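Section 4: Clearing and Keeping the Tabletop

Your Mellitz table has a wood top, and it would like to be seen now and then. This section covers clearing it, wiping it, and deciding the fate of whatever has settled there. If you have not yet leveled the legs, go back to Section 3. A table that rocks while you sort things will sort them for you, onto the floor.

4.1 Before you start

You will need:
A soft cotton cloth, dry
A second soft cloth, barely damp
One Brinska tray, or any shallow box of similar size
A place to put the tray that is not the table

Note: Please read that last line again. Customer service gets more than 200 calls a year on this point.

4.2 Clearing the top

1. Pick a starting corner. Work toward the opposite corner, moving with the grain so you can see where you have been.

2. Lift each item straight up. Do not slide it. Grit under a sliding object leaves a fine scratch, and fine scratches look worst at four in the afternoon, when company comes.

3. Small items go in the tray. Rings, loops, washers, rubber bands and anything else round and unidentified count as small items, whatever their diameter.

4. Soft items, such as caps, gloves and scarves, go on the hook rail (part 11, bagged with the leg bolts). A cap set down on a table will stay there until the season it belongs to comes around again.

5. If you can't name an item's purpose, put it in the tray anyway. You will remember what it was for on Tuesday, shortly after trash pickup.
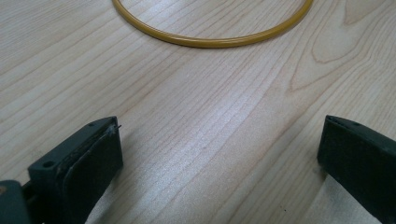
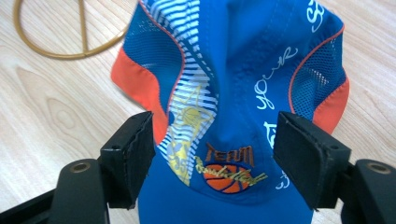

Yellow ring, tray. Blue cap, hook rail.

Text: Oona Salminen, Mellitz Owner's Guides

4.3 Caps and other soft goods

Caps get their own heading on account of the mail we receive about them.

1. Check the inside band before hanging. If it is damp, let the cap air out on the rail, away from the table. Moisture trapped under fabric can leave a pale ring in the finish.

2. Ease a slumped crown back into shape with your hand. Do not stuff it with the damp cloth. You would be surprised, or maybe you wouldn't.

3. Go gently over printed graphics and embroidery. A dry cloth is plenty. Prints fade with handling, and shiny thread snags on fingernails.

Caution: Do not leave dyed fabric on the tabletop in direct sun. Color can transfer to the finish, and the warranty does not cover team colors of any kind.

4.4 Rubber and plastic items

Rubber rings, flexible plastic loops and suction feet may react with the finish if left in one spot for weeks. The mark is usually faint, perfectly circular, and impossible to blame on the dog.

1. Move such items to the tray the same day.

2. If you find a mark, rub lightly along the grain with the dry cloth.

3. If the mark stays, apply a dab of Gosus paste the size of a pea. Wait ten minutes and buff it off. A dab the size of a walnut does not work faster.

Caution: Test the paste on the underside first. This is the only time the underside will get any attention, so look for loose screws while you are down there.

4.5 Wiping down

1. Dry cloth first, full length of the table, with the grain.

2. Damp cloth second, same direction.

3. Dry cloth again.

4. Stand at one end and look across the surface toward a window. A soft, even band of reflected light is what you want. Streaks mean the damp cloth was a wet cloth.

Note: The arched patterns in the grain are not stains. Please stop scrubbing them.

4.6 Spare parts

For extra hooks, order kit 2177. The Cho corner pads listed in older copies of this guide have been dropped; use felt. Quote the number stamped inside the apron when ordering, and allow for the fact that you will have to crawl under the table again to read it.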